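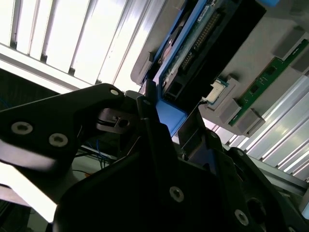
Musty smell in bath towels even after washing

Print | E-mail

My bath towels smell fine when they come off the line or out of the dryer. The first time somebody uses one and hangs it back up, it has a sour smell within an hour. Kitchen towels do it too, but less. Sheets and shirts come out normal.

We moved to Cokeo in May and it started a few weeks after that. The washer is a top loader that came with the house. I use liquid detergent, warm water, and a capful of softener. So far I've tried washing the towels twice, a scented booster from the grocery store, and hanging them outside for a whole day. The booster covered it up for one use and then it was back, and now I get sour plus fake lavender.

The towels are about four years old and I would like to keep them if I can. Is it the towels, the washer or the water?

Posted by towelrack_cokeo, August 6, 2025

Print | E-mail

Posted by hardwater29

Probably a bit of all of them, but start with the softener. It leaves a coating on cotton that holds on to body oil and detergent, and the coating builds up. Stop using it on towels completely. Dryer sheets do the same thing.

To get out what is already in there:

Fill the washer with the hottest water it will take. Put in a normal dose of powdered detergent with oxygen bleach in it and half a cup of washing soda. Add the towels, let it run a few minutes, then stop it and leave them to soak for four hours or overnight. Finish the cycle and run an extra rinse. The water may look gray. Mine did.

Don't pack the tub. I do six bath towels at the most, and fewer if they are the thick kind. Check the care label before using very hot water on dark colors, as some will fade.

If your new place has hard water you also need more detergent than you used to. You can get test strips at a hardware store. Ours in Preltow came out at 18 grains and I had been using the amount for soft water the whole time. Look at the chart on the detergent box, not just the line on the cap.

After that, wash towels on hot every time and dry them all the way. I give thick ones an extra 16 minutes in the dryer, as the hems stay damp when the middle feels done.

Print | E-mail

Posted by Garrido Laundry Supply

Clean the washer before you treat the towels or you will put the smell right back. Run it empty on hot with a quart of plain chlorine bleach, then run it empty again with nothing. Never mix bleach with vinegar or with any other cleaner. Pull out the softener cup if yours has one and scrub it in the sink with dish soap. They get slimy underneath. Leave the lid open between loads.

Also look at where the towels hang. Two on one hook will not dry in a humid bathroom. A bar is better, with the towel spread out flat, and the fan left on for a while after showers.

Print | E-mail

Posted by mrs_hullik_rd

vinegar in the rinse worked for me. or just buy new towels, they were on sale at the place on Hullik Road last time I went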